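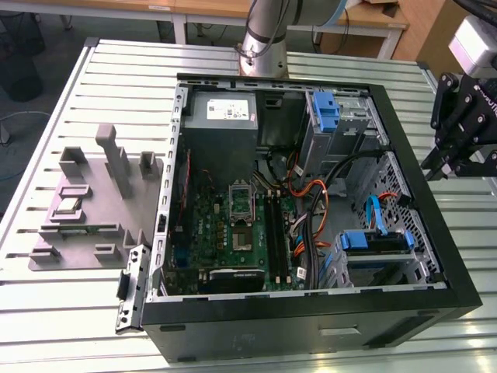
Clostthorpe researchers teach robots to service desktop computers from short practice runs

Reading time: 3 minutes

Researchers at the Clostthorpe Institute have developed a training method that allows a robot arm to learn delicate computer repair tasks from far fewer demonstrations than earlier approaches required. The method, called Lindar, was tested on processor and memory handling inside full-sized desktop towers, and the results were released in July.

Electronics repair has long been difficult to automate. Used computers arrive in many models and conditions, and a robot programmed for one case layout will often fail on the next. Parts are small, cables shift whenever the case is moved, and a processor must be set down squarely in its socket without touching the contacts beneath.

Lindar addresses the problem by dividing each job into two kinds of motion. Large movements, such as carrying a part from its holder to the open case, are planned in the usual way. The final stage, in which the part meets the socket or slot, is learned from demonstrations given by a human operator. The learned stage starts only when the arm is close to its target, so the operator's time is spent on the portion of the task that matters most.

"Our earlier system needed 1,000 demonstrations before we were satisfied with how it handled a processor," said Geert De Bruijn, who leads the project. "With Lindar we reached the same standard with 500, and we were able to move to a second task without starting over."

The parts used in each trial are kept on a 3D-printed fixture board beside the computer. A silver processor rests in one recess of the board and a green circuit board module in a longer slot below it. Keeping the parts in known positions allowed the team to concentrate on what happens inside the case, where conditions are much less predictable.

A view from the robot's wrist is central to the method. Cameras placed at a distance give the system a general sense of the workspace, but they can lose sight of the socket as the gripper descends. At close range the wrist camera records the socket, its metal retention bracket and the lever arm, together with any cables lying across the board.

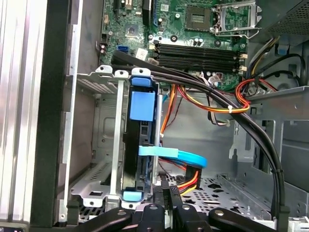
Cables proved to be the most common cause of failed attempts in the early months of the project. The team responded by varying the position of loose cables between demonstrations and by recording recoveries, in which the operator begins from a poor approach and corrects it. Recoveries are now a standard part of every training set produced with the method.

The published evaluation covers 2,163 attempts, carried out on more than 20 desktop towers. Attempts were stopped automatically when the force measured at the wrist passed a set limit, and every stopped attempt was recorded as a failure.

The institute cautions that the work remains at the research stage. Side panels are removed by hand before each trial, and fastening screws are not yet included. The system is also slower than an experienced technician, and further work is needed before it could be considered for a commercial repair line.

Lindar was developed with support from Grerkia, an electronics refurbishing firm that supplied the used computers for the study, and with engineering assistance from Dijkstra. Both organisations will take part in the next phase, which will extend the method to hard drives and data cables.

"Many of these machines could be put back into use with one or two replacement parts," Mr De Bruijn said. "The labour involved is often what decides whether that happens, and we would like to see that change."

The training software and a portion of the demonstration recordings will be made available to other research groups on request. Enquiries may be directed to the media office of the Clostthorpe Institute.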